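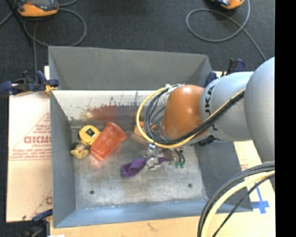 Photo: Resitby project group / Chak-lun Liu

Resitby: Placement of Mixed Household Items in an Open Metal Bin

Project report, spring term
Group members: Marlies Mayrhofer, Chia-hao Pan, Chak-lun Liu, Yung-ching Tu
Course supervisor: Tzu-hsuan Kuo

1. Background

Small items that do not belong to a fixed set are often stored together in one open container. Drawers, tool chests and shop counters all have a version of it. The usual complaint is that things are hard to find, even when the container is far from full. Earlier groups in this course looked at dividers and labels. We looked at placement only, with no inserts of any kind.

The question was whether the position of soft items changes the time a person needs to find a hard item in the same bin. A soft item was defined as anything that does not keep its shape when lifted by one corner. Everything else was treated as hard.

2. Materials

The container is a deep rectangular bin of grey metal with an open top. It was used on a pale wooden tabletop. The metal floor of the bin is scuffed. We left it that way and did not add a liner, since a liner would have changed how easily items slide.

The item set was made up of ordinary objects. The photo has a purple cloth, a translucent red-orange plastic cup and a yellow tape measure in the bin along with smaller pieces. The cup is lying on its side with the tape measure against it, a grouping that comes up again in section 5. Other items were rotated in and out according to the trial sheet.

Items were not selected for size or weight. The only requirement was that each could be picked up with one hand.

3. Method

Three placement conditions were used.

Scattered: items were placed one at a time with no overlap wherever possible.

Grouped: hard items were placed on one side of the floor and the cloth was placed away from them.

Covered: the cloth was placed over at least one hard item.

Each trial started with the participant facing away from the table. The name of the target item was read out, the participant turned around, and timing ran until the item was lifted clear of the rim. Times were taken with a handheld stopwatch and entered in a spreadsheet by a second group member. Participants were told to use one hand and to leave other items in the bin.

We ran 72 trials with 20 participants. Not every participant completed all three conditions. The order of conditions was drawn from a shuffled list prepared by Yung-ching Tu. Sessions were held on Friday afternoons in March with the overhead lights on.

4. Results

Total recorded search time was 1,181 seconds. Two trials were repeated after the stopwatch was started late, and only the repeated times are included.

The covered condition had the longest median time, as expected. Grouped and scattered were closer together than we had planned for. Grouped was faster for larger targets such as the cup. For small targets the order was reversed, and participants tended to move the larger items in the group before reaching the one they wanted.

Color had an effect that we did not control for. The tape measure was found quickly in all conditions. Gray and silver items took longer against the bare metal floor. Several participants mentioned reflections on the floor of the bin as a distraction.

5. Discussion

The results support keeping cloth items apart from hard items. They do not support grouping all hard items together without regard to size. A cup on its side takes up more floor than a cup standing up, and it can roll against whatever is next to it. In the grouped trials this sometimes hid a smaller object behind the cup wall. A standing cup was not tested.

Folding was also left out. The cloth was dropped in crumpled in every trial, so its outline was different each time. Marlies Mayrhofer suggested a flat fold as a fourth condition, but there was no session time left to run it.

The sample is small and most participants were from our own department. The stopwatch method adds reaction time at both ends of each trial.

6. Further work

Repeat the covered condition with a folded cloth.

Run the same item set on a matte floor.

Record first touch separately from lift, so that search and handling can be compared. The trial sheets and the spreadsheet have been handed in with this report.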